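Dye notebook, Saturday, started 8:40 in the morning

Weld day! The dried stalks from Barros came on the bus with Martim, a whole feed sack of them, and they smell like hay with something peppery underneath. Last year's were brown and dusty by the time they got to us. These are still green at the core when you snap one, seed heads on, hardly any root. I want to get as many baths out of them as I can before they fade on the shelf.

Fiber today: Loltero cotton, the plain weave, scoured on Thursday's leftovers of soda ash and rinsed until the water ran clear. Total dry weight 1499 g, and yes, I weighed it twice hoping it would find another gram. Plus a few wool skeins of Inês's that I promised to throw in at the end.

Mordant. Cotton got the tannin first (gallnut, overnight, cold), then aluminum acetate made up from the Tokent powder. The Tokent dissolves so much better than the clumpy stuff we had in the spring. I stirred it into hot water in the enamel jug and it was gone in under a minute, no grit at the bottom. Cloth went in damp, lid on, turned whenever I walked past. Then the chalk dip, to fix the alum on the cloth. I used to skip that step and I will never skip it again – compare the two strips from June pinned inside the back cover, one is butter and the other is old dishwater.

Bath A: chopped weld, equal weight to fiber, covered with tap water and brought up slowly. I held it just below a simmer. Any hotter and the yellow goes toward mustard, which Benvinda likes and I don't. Strained through the net curtain. A pinch of chalk in the pot and the color jumped, it really does jump, from weak tea to something like lemon peel while you look at it. Worth doing in a glass jar once just for the show.

Bath B: the same stalks again, 3000 ml, no chalk. Paler and a bit cooler. Kept it for overdyeing with indigo next week because I think a thin yellow makes the cleaner green.

Wash test. Strips cut from both baths plus the control, each stitched to a piece of white cotton and a piece of white wool so we can see any bleeding. Warm cycle, ordinary liquid detergent, nothing special. I want this test to be like life and not like a laboratory, since people are going to own these napkins and wash them with their socks.
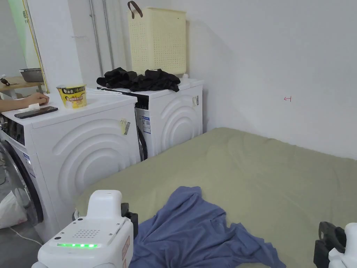

Liên Hà wrote under my draft of this page that ordinary detergent is exactly the problem: most of them are alkaline enough to shift weld by themselves, so if the strip comes out brighter I'll be congratulating the mordant for something the soap did. She wants a second set through the same cycle with the neutral Sorkico wash, and a third with water alone.

She's right, and I'm a little annoyed at how right. Second and third sets cut and stitched, using the same bolt end. Labels in laundry pen on the selvage: D for detergent, N for neutral, W for water. All of it belongs to swatch card 1439, which already has the unwashed pieces stapled on.

First look, strips still damp, so take it lightly. D is warmer and stronger than the unwashed piece. N and W look like each other and like the original. No yellow on the white cotton in any of them that I can find. A faint tint on the wool from D, at the seam only. Will look again in daylight when they're dry and pressed.

Light test next. We keep arguing about this one and the only way to settle it is to do it properly. Half of each strip under black card, the other half open to the window, six weeks, no peeking before the halfway mark. Sabina's argument is that weld is the most lightfast yellow we have and the test is a formality. Mine is that everybody repeats that about wool and silk, and I've seen far less of it on cotton with a tannin under it. Gallnut darkens in the sun on its own, so there's a blank strip with tannin and alum and no dye. If the blank goes beige we'll know how much of the change to take off.

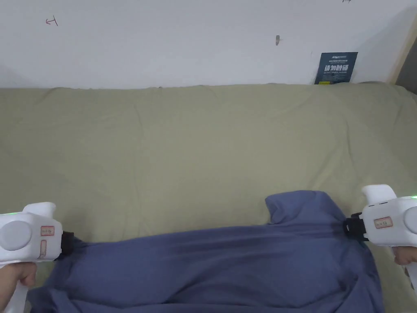
The cards have to stay flat against the cloth or the line between covered and uncovered goes fuzzy, as it did with the madder. I'm using bulldog clips this time, top and bottom, and a strip of board behind.

Wool skeins: went into what was left of Bath A at four o'clock, alum only. Oh, the wool. It drank everything in the pot and came out a yellow that makes the cotton look shy. Inês, your skeins are on the rack in the back, please don't wind them until Monday.

To do:
Ask Martim if there's a second cutting of weld at Barros and whether we can have it fresh.
More gallnut, we're down to the crumbs.
pH strips, the narrow range kind.
Indigo over Bath B cloth, short dips, write down the number of dips this time!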